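4.3 Release pose selection for bimanual placement

The planner in Abdella splits a placement into an approach, a hover and a release. The approach is solved once, with both wrists constrained to a fixed relative transform. The hover pose is then refined at the control rate until the estimated slot axis and the object axis agree. We found that most failed releases in the Ollstead trials came from this second stage - the slot estimate drifted when thin wire filled the depth image with holes. Trollunitz therefore replaces per-frame depth with a line model fitted to 4 views.

The training set for the slot estimator holds 525 placements, of which 174 were labeled by hand with a hover keyframe.
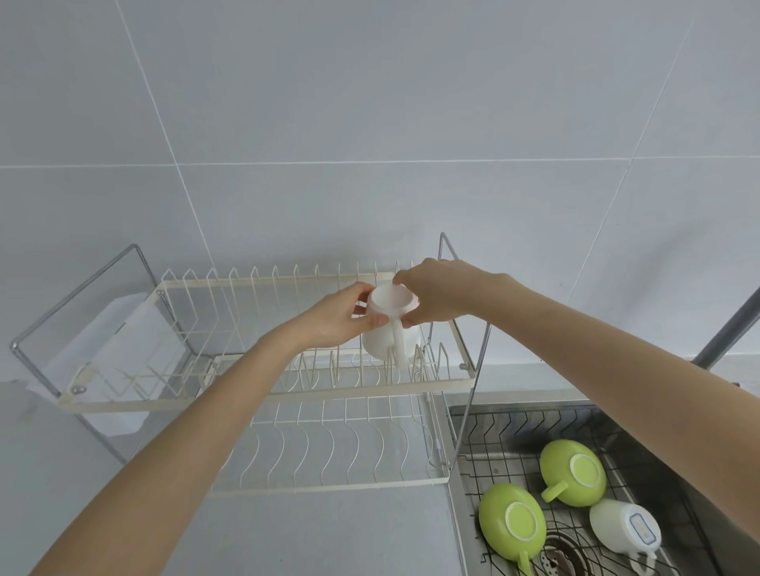 Figure 6. Hover keyframe, two-handed placement of a mug over the upper tier of a dish rack.

Hover keyframes are labeled at the last instant before the object meets the rack. The label stores the object axis, the target slot and the contact region of each hand. In Figure 6 the opening of the mug faces down and the left fingers curl around the rim, so the left contact region lies close to the wires and the release order matters. The planner opens the lower hand first and keeps the other on the base.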